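Forecast Categories Are Doing Too Many Jobs

Fasil Tesfamariam

26 September 2021

Most sales forecasts I am asked to review use four categories: pipeline, best case, commit and closed. The labels came with the CRM, and few companies have changed them. My argument is that the middle two labels record three separate judgments in a single field, and that the resulting number cannot be corrected by better coaching, stricter inspection or a new scoring tool.

The three judgments are how likely the customer is to buy, how likely the purchase is to fall inside the current quarter, and how much the rep is willing to be held to it. A deal can be certain in the first sense and doubtful in the second. A deal can be doubtful in both and still carry a commit label, because the rep's manager asked for one more deal in the column on the last call before the review.

I ran revenue operations at Rallby, a distributor of industrial controls, for long enough to see this play out over many quarters. Before leaving I pulled the history on 113 deals that had been marked commit at the midpoint of a quarter and did not close in it. Most of them closed later. The customer's intent had been read correctly. The date had been wrong, and the field had no place to say so. We had been putting reps through refresher training on qualification, which was the part they were already doing well.

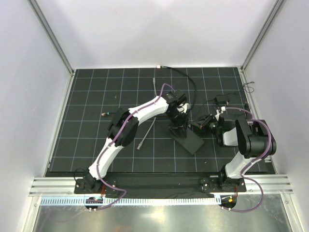 What the date depends on

A close date in a CRM is usually a rep's guess about the customer's last step. In business-to-business sales the last step is seldom the slow one. Legal review, vendor setup, security questionnaires and budget release all come before it, and each has its own queue. The rep has no control over those queues and often no view of them.

For this reason I think the close date should be derived. The rep enters the steps that remain and the date on which each began. The system adds the typical duration for that step, taken from closed deals with similar customers. If the derived date falls outside the quarter, the deal is outside the quarter, and the rep can override only with a note that the manager has to read.

The objection I hear most is that this takes judgment away from the rep. It takes away one kind. The rep still decides which steps remain, and that requires knowing the account. What goes away is the habit of setting every date to the last day of the period. At Rallby, December was the worst month for this. The last day of the year held more open value than the three weeks before it put together, and everyone in the review understood that the date meant "this year, I hope."

A second objection is that small teams do not have enough closed deals to estimate step durations. This is fair. With 18 closed deals a year I would not trust a duration table for anything. A team of that size should use a plain list: the manager asks for the remaining steps, writes them down and compares the list with last week's. A step that has been "almost finished" on three lists in a row is not almost finished. 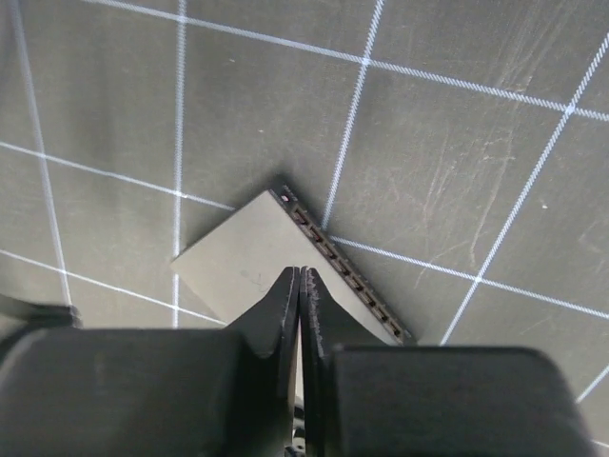 The harder problem is the commitment itself. Once the date is derived and the likelihood is scored, the commit label has only one job left, to record what the rep has promised. I would keep it for that job and stop adding it into the forecast. The forecast is an estimate, and a promise is a management instrument. Summing promises gives a figure that moves with the mood of the review. I have seen it change by up to 400 thousand dollars between a morning call and an afternoon call with no contact from any customer in between.

Managers dislike this separation at first. It means that two numbers go upstairs where one went before, and someone will ask why they differ. The difference is the useful part. When promises run above the estimate, reps are under pressure or overconfident. When promises run below it, they are holding deals back, usually to protect the next period. Either case is worth a conversation, and a single blended number hides both.

Lencho, where I have consulted since leaving Rallby, adopted the split in its midmarket group and left the enterprise group on the old categories. I would not call it a controlled test. The groups sell different things, and the midmarket manager was the stronger of the two to begin with. Still, the midmarket reviews got shorter, and the discussion moved from whether a deal was "really" commit to which step was stuck. The enterprise reviews stayed as they were.

Tool vendors have taken up part of this. Omska offers a date model in its forecasting module, and it handles step durations reasonably well. It then folds the result back into a commit category, so that customers will see the labels they know. I understand the commercial reasoning. The effect is to compute a good number and store it in the wrong field.

Compensation complicates all of this. If a rep's standing depends on forecast accuracy, the rep will manage the forecast, and derived dates will be gamed through the list of remaining steps. I would leave accuracy out of individual pay entirely and measure it at the level of the region, where the errors of single deals partly cancel and the bias that remains belongs to the manager. Several finance leaders have told me they will not accept that, and so far I have not changed their minds.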